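Search this site Search

Finding the Edge of the Board: Wrist Camera Placement Without a Fixed Overhead View
Project report, Sowmya Naidu and Esben Ásgeirsdóttir
Jan 21, 2022

1. What we set out to do

The earlier group on the Stavulance project placed bowls using an overhead camera bolted to a shelf. It worked, but every time the shelf was bumped the calibration had to be redone. We wanted to know if the arm could place a bowl on a cutting board using only the camera at the wrist, with no overhead view at all.

The idea is simple. A cutting board has long straight edges, and many boards have a juice groove that runs parallel to them. If the software can find two edges and the rounded corner between them, it knows where the board is and how it is turned. We call this the corner method. The comparison was the Dresari baseline, a small network trained to predict the placement point directly from the picture.

2. Data

We recorded 101 placements by hand guiding the arm, which gave us 2,650 labeled pictures after removing the blurry ones. Labeling meant marking the outer edge and the groove separately. Esben did most of this and Sowmya checked a share of them. We disagreed mainly on where a rounded corner starts, so we agreed to mark the last straight point on each side and let the software fit the curve.
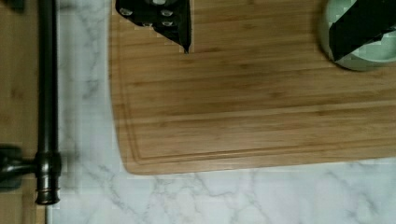 Department of Mechanical and Control Engineering — Westerberg Manipulation Lab, Student Projects

Views with the lower-left corner and the groove both showing were the easiest for the corner method. The grain on bamboo runs in long straight lines too, and our first line detector kept picking grain as the board edge. We fixed most of that by requiring a change in color across the line, from brown wood to pale marble. The veins in the marble were less of a problem than we expected — they branch and bend, so few of them pass the straightness test.

3. Results

We ran 29 test placements with each method. The corner method put the bowl fully on the board in all but two. The Dresari baseline missed in seven, mostly with the board turned further than in the training set. When only one edge was in view the corner method had to guess, and both of its misses came from that case.

Speed was fine. The corner method needed 15 milliseconds per picture on the Kasberg computer.

4. Problems and next steps

The shadow along the bottom of the board sometimes moved the fitted edge outward by a few millimeters. Using the groove as a second line helped, but boards without a groove will need something else. We would also like to repeat the tests in May with a darker countertop, where the color check may fail.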